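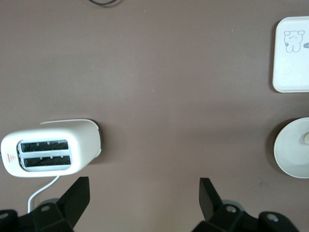
Toaster on the left, bear tray and plate on the right, fingers wide open. View from the wrist.

2025-08-12, bench by the window, Zokstead workshop

Right, long one tonight, so I'm writing it up before I forget which changes went in. Julián, the bit you need is the finger swap and the cable notes further down. Florencio, yours is the power supply moan at the end (sorry).

Where we'd got to: the arm has been homing properly all through July and the gripper opens and closes on command, but every time I asked it to go anywhere near the bread slots it came in skewed. I'd been blaming the shoulder joint. I spent ages on the shoulder joint! Took it apart twice, re-shimmed it, put it back, same skew. Tonight I finally did what Julián told me to do weeks ago and checked the wrist camera against the gripper instead, and the mount was turned by 4 degrees. So the arm was going exactly where it had been told and the picture was telling it fibs. Loosened the clamp, squared it up with the little steel rule, nipped it tight again, new calibration saved as requena_b. Please leave requena_a alone for now, I want to compare them on the weekend.

(For anyone reading this who wasn't at the naming discussion: Requena is the arm, Kosa is the gripper, and Bilelholm is the control box, which got its name from Florencio and I've given up asking.)

Table layout. I've kept the toaster on the left with the slots running left to right, and the plate over on the right about level with it, so the move is mostly sideways with a lift at each end. The tray sits further up, beyond the plate. Middle of the table stays clear. I'd like us all to stick to this layout until the pick works, even if it's a pain when you want to use the bench for something else, as half of last month's confusion was me finding the toaster somewhere new and not noticing until the fingers were heading for the side of it.

The mains lead is still a nuisance. It comes out from under the near side of the toaster and curls back towards the gripper base, which is precisely where I don't want anything loose. Tonight the toaster wasn't plugged in at all and won't be until we've talked about how to switch it. For the moment: tuck the lead by hand before each run, and look again after. I'm going to print a clip for it. There's also the thin black cable straying onto the far side of the table, which wants pulling back and tying off.

Fingers. Swapped to the new black pair. The old ones were too fat to get either side of a slice once it's sitting down in the slot, and the tips flexed. These are stiffer and the tips are slimmer, though the bolts underneath are a devil to reach with the hex key when the gripper is closed. Open it fully first, then do the bolts. I did it the wrong way round and had to undo the lot. Torque by feel, a firm nip and no more, the threads in that block won't forgive you.

Runs. No bread yet, I used the foam slice (the blue one from the drawer, cut to the size of a normal medium loaf slice).

First go: approach looked lovely, came down a touch too far forward and brushed the rim of the slot. Stopped it by hand.

Second go: shifted the target back, came down clean, closed, lifted, foam came up with it. I may have shouted.

Third go: same settings, foam twisted as it came out and dropped back in at an angle. Couldn't see why at first. I think the left finger touches slightly before the right one, so it shoves the slice over before it grips it. Needs a look at the zero position on that side.

After that I wrote a little loop and let it do 20 in a row at slow speed with me sat next to it with a hand on the stop button and a cup of tea in the other. It got 9 clean lifts. The failures were nearly all the same twist as before, plus one where the arm paused halfway and I lost my nerve and hit stop. That isn't a number to be proud of but we had none at all a fortnight ago, so I'm quite chuffed.

Closing speed matters more than I expected. With the setting at 500 it snaps shut and the foam squirts upwards, which is very funny and no use whatsoever. Halved it and it was much better behaved. I haven't tried slower still, partly as it was getting late and partly because the motor starts to hum at the low end and I don't like the sound of it.

Lighting was all right tonight, soft and fairly even, and the slots show up nice and dark against the white housing so the detector finds them without any trouble. The white plate is also easy. What it does do is get interested in the bear tray now and then, I suppose because it's another pale thing with rounded corners. I've put a mask over that corner in software for now. The tray can stay, I like the bear.

Power supply, Florencio: the fan on the control box is rattling again. It goes quiet if you press on the lid, so I suspect it's the same screw. Would you have a look when you're next in? I've not opened it.

To do
- zero the left finger, then repeat the slow loop
- print the lead clip
- tie back the black cable
- compare requena_a and requena_b on the same targets
- real bread (stale, and with the toaster unplugged)
- work out where crumbs are going to end up, as I can see them getting into the gripper

Left the arm parked upright and the box switched off at the wall. Hex keys are back in the tin apart from the small one, which is on the windowsill.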